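Sorting the Paper Drawer
19 Jul 2026

Readers of this blog will recall that in January I undertook to use up the paper already in the house before purchasing any more. The present entry reports on the progress of that undertaking, which has been slower than I had hoped.

The drawer held 323 sheets at the first count. A good part of the supply came from the Bralter office when it closed its Salbridge branch, and the remainder was bought in packs of 30 for a bookbinding course that I did not complete. The sizes are close to one another but do not match, and a stack that has not been squared will jam the small cutter every time. I have replaced the blade once already.

My former instructor, Lachlan Ritchie, recommends sorting by hand in small batches and checking the grain of each sheet by bending it gently both ways. I have adopted his method with one change. Sheets with a bent corner are set aside for drafts and shopping lists, and no attempt is made to press them flat.

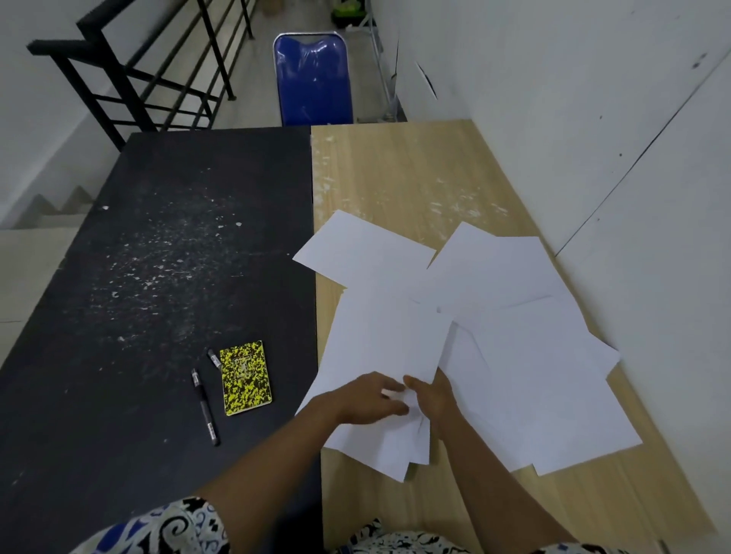
Squaring a batch requires more table than one would expect. Plain sheets fan out as soon as they are handled, and a corner or two will work its way over the near edge, so I now advise placing two tables end to end before starting. A pale top beside a black one serves perfectly well, and old white splatters do no harm provided they are fully dry. A small notebook and a couple of black pens should be kept to one side, clear of the paper, for recording each batch as it is finished.

To date 136 sheets have been squared and returned to the drawer. The next 18 are reserved for a pamphlet on the Bivport footpaths, to be sewn with the gray thread left over from last winter.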